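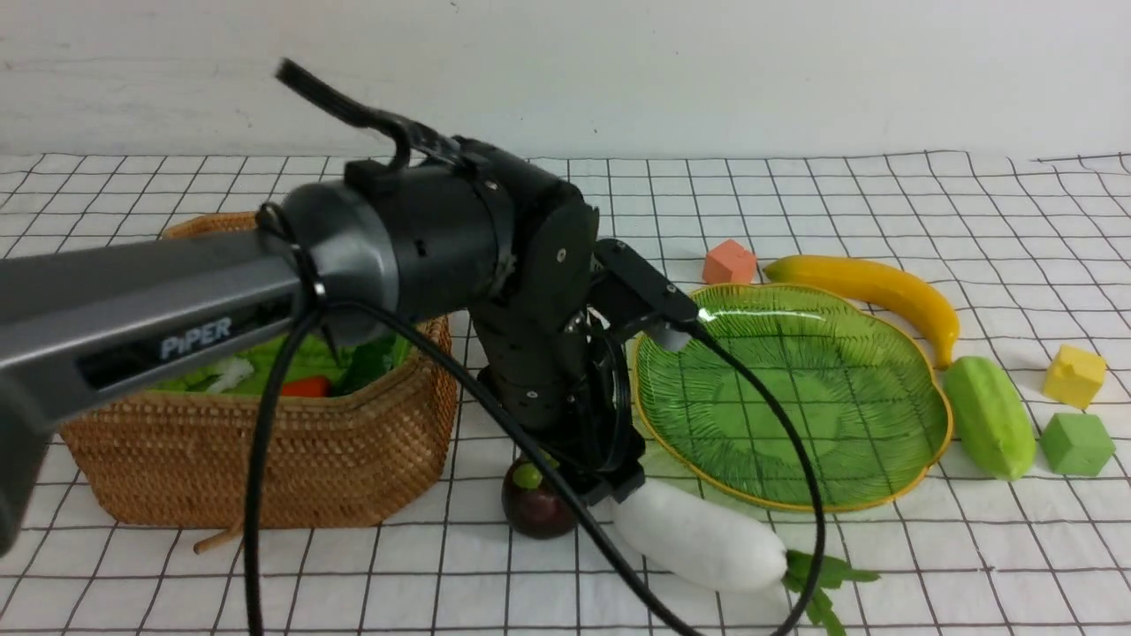 **When does the Milness night bus start running?** The first one leaves Ustside station on a Friday in May, at 11:40 p.m.

MILNESS – Late-shift workers, students and anyone who likes to stay for the encore will soon have a ride home. Shen Transit is adding an overnight route between Ustside and Milness, with stops at the hospital, the college and the Brotar Street market.

The idea came from riders. Last fall the company asked people what they wanted most, and almost 2000 of them wrote back. A bus after midnight topped the list by a wide margin, with 1032 people asking for it by name!

"I read those cards at my kitchen table and kept calling my husband over to hear another one," said Yufang Guo, head of routes at Shen Transit. "There was a baker who walks home at 3 in the morning, and a nurse who sleeps in her car between shifts. We're so happy to be able to do this for them."

The new line will be Route 129. Buses will run every 40 minutes until 5 a.m., seven nights a week, and regular day passes and monthly cards will be good on board. A single ride costs $2, the same as in the daytime.

Jinfeng Cao, who has driven the Ustside loop for years, asked for the first trip and got it. "I've already told my passengers to come along," Cao said. "Bring a snack – it's a pretty ride over the bridge at night."

Timetables are available at the Ustside ticket window and on board all Shen Transit buses.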